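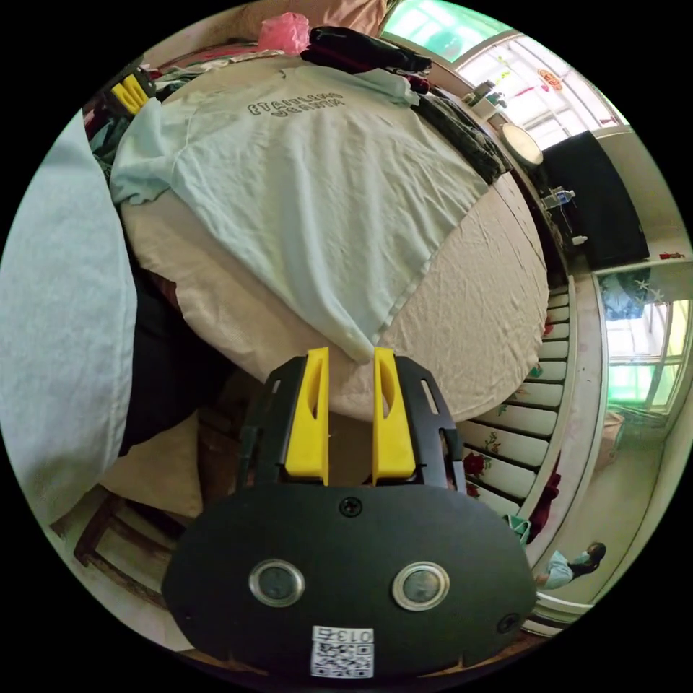
Every company that takes old clothes says it is saving the planet, so why should I believe yours, Lina Salameh wrote to us in April. You shouldn't, or at least not on our word. We put her question at the start of this page and left it there.

Shop info > Who we are > About Fledemia

Fledemia buys, mends and resells used clothing. We have two rooms on Cunard Street, one for selling and one for sewing, and a staff of nine. We've never called ourselves sustainable. The word has been printed on so many swing tags that we no longer know what a customer is supposed to do with it.

What we can tell you is what happens to a bag of clothes when you bring it in. We go through it at the counter while you wait. Anything we think we can sell, we make an offer on. Anything we can't sell goes back in the bag and the bag goes back to you. People don't love this. They came to get rid of the thing, and other places will take the lot with a smile. We tried that for our first four months, when the shop was still called Akl, and ended up with a back room full of stretched leggings and a hauling bill. The hauler told us it all got "a second life." We asked where, and he changed the subject.

So we don't run a donation bin, and we're wary of the ones we see in parking lots. Some are probably fine. If you use one, ask who empties it and where the load goes. A decent operator should be able to answer that on the phone.

The mending side is run by Iason Panagiotou. He does zippers, hems, linings, pockets and knit repairs. He won't do leather and he will talk you out of a repair that costs more than the coat is worth to you. He also doesn't think much of visible mending as a fashion, though he'll do it if you ask and he'll do it well.

Our own claims deserve the same treatment. We resell 400 pieces in a good month. Does that mean 400 new pieces went unmade? We doubt it. Some customers tell us they shop here in place of buying new, and some plainly shop here as well as buying new, and we have no way to sort one from the other. A cheap used sweater is still a sweater you may not need. If you already own enough, keep your money.

Jolberg is our name for the repair class we teach in the evenings, at 6:30, once the shop floor is clear. You bring something of your own that needs work. It won't make a tailor of you. Most people leave able to sew on a button that stays on, and a few come back for hems.

We don't publish an impact report. We looked at how other shops put theirs together, and the gallons of water saved seemed to come from multiplying one guess by another. If we ever find a method we'd be willing to defend to Lina, we'll post it with the arithmetic showing. She has written twice more, both times to say the return policy is hard to find. It's on the receipt, and it's now on the door too.

Filed under: About the shop, Used clothing, Mending

Last updated: April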